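The Long Life of the Kitchen Table

The table in the back room at Vetness, a furniture repair shop in a converted feed store, has been there for 27 years. It came in with a broken leg and a split along one end. The customer never picked it up, and the shop has used it as a lunch table ever since. The split was glued and clamped and can still be found by running a thumb over it.

Most of the shop's work is tables. Chairs come in too, usually with loose joints, and in the fall there is a run of dressers. But tables take the most abuse and are the pieces people are slowest to replace. A family will live with a wobble for years before it loads the thing into a truck.

The common complaints are easy to list. White rings come from moisture trapped in the finish, and they can often be treated without stripping anything. Black rings are harder, as the water has gone through to the wood. Sticky patches tend to show up where people rest their forearms, where skin oil and years of spray polish have softened the finish. Scratches worry owners the most and are usually the least serious.

Last year the shop took in 164 tables. Fewer than half needed a full refinish. The rest were cleaned, tightened, touched up and sent home – in a few cases the same afternoon.

A full refinish is a bigger decision. One oak dining set from the 1920s, with two leaves and a cracked pedestal, came to $3,495, more than the owners had expected and less than they were quoted for a new set of the same size. They took a month to think it over and then said yes. The job ran from March into May, mostly because the pedestal had been repaired badly once before, with screws and construction adhesive, and all of that had to come out first.

Shine is the other subject that comes up at the front counter. Older customers often ask for a gloss, the way the table looked when their parents had it. Younger ones want matte. A matte top is easier on the eyes under a bright lamp, though it will still show a pale patch where the light lands, and it hides fingerprints better than gloss does.

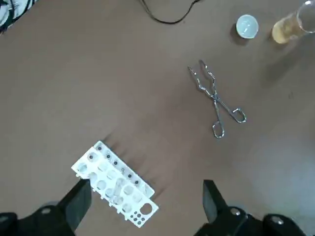 What to Do at Home

Dust with a soft cloth that is barely damp, then dry the surface right away. Skip the spray polish. If a table feels sticky, wipe a hidden spot with a little mild dish soap in water and see what comes off before doing the rest.

Check the bolts under the top twice a year. Most wobbles start there, and a wrench will fix them in a few minutes. If a leg is glued and has come loose, stop using the table until it can be reglued. A loose joint wears itself larger every time someone leans on it.

Felt pads under lamps and bowls should be replaced when they get gritty. Rubber feet are worse than no feet at all on some finishes and can leave a mark that will not wipe away.

Vetness does minor repairs on a walk-in basis on Thursday mornings. Bring the leg, if it has come off, and any hardware that fell out with it.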